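The Power Deal With Eighteen Signatures and No Switch

Prestirach has been about to get its new power plant for so long that the roadside sign announcing it has needed repainting. The sign still says the lights are coming. The repainting was done in June, by daylight.

The plant is supposed to be built by Sedix, a company that makes gas turbines, and paid for by Rellura, a company that makes arrangements. Between them stands the district utility, which will buy every unit of electricity the plant produces and quite a few that it doesn't. That last part is known in the trade as a capacity charge. In Prestirach it is known by other words.

The first version of the contract ran to 43 pages and bound the utility for 18 years. The second, signed after a change of energy minister, runs to 81 pages and binds it for the same 18. The ministry calls the new one a triumph of renegotiation. I have read both, over two long evenings and most of a loaf of bread, and can report that the margins are wider.

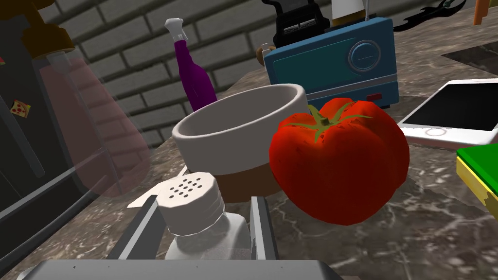 What the utility agreed to buy

In fairness, the price per unit did come down. The fixed monthly payment went up to keep it company. If the plant runs flat out all year, the utility comes out ahead by a modest sum. If the plant runs the way the last one did, the savings go to the same place the last savings went, and the customer gets a letter about tariffs.

The letter is a local art form. It opens by thanking you for your patience, moves on to world fuel prices, and gets to the increase somewhere near the signature. The most recent one arrived in our street during an outage, so we read it by candle, which gave it a certain historical feel.

Officials at the ministry dislike the comparison with the old plant. They say the new contract has penalties for late delivery, and it does. They are on page 43, a number that may bring back memories for anyone who got to the end of the first draft. Sedix must pay a fine for each week of delay, starting from the day the site is handed over. The site has not been handed over. It is currently being used to store the pipes for a different project, which is also late.
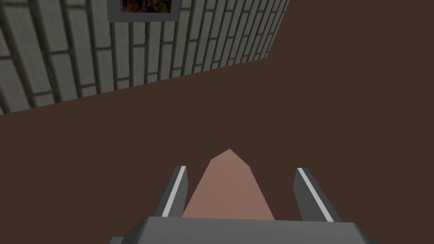

Meanwhile, at the Won substation

Whatever the plant produces will have to travel through Won, and Won is tired. The substation there was built for a smaller town with fewer freezers. Engineers at the utility have been asking for new transformers for five budgets in a row, and each year the request is described as a priority and then placed with the other priorities.

The contract is clear on this point. If the plant is ready and the wires are not, the utility pays anyway. One could read that clause as an incentive to fix the wires. The finance office seems to have read it as a matter for the next finance office.

More than 5 opposition members have promised to vote against the deal when it reaches the assembly. Several of them voted for the first version, back when they were the government and the sign was new. The present government opposed it then, with speeches that can be reused by the other side with hardly a word changed.

The debate was set down for the morning session on 3 July 2026. It was postponed before lunch. The generator in the assembly building had run out of diesel, and the supplier wanted to be paid first.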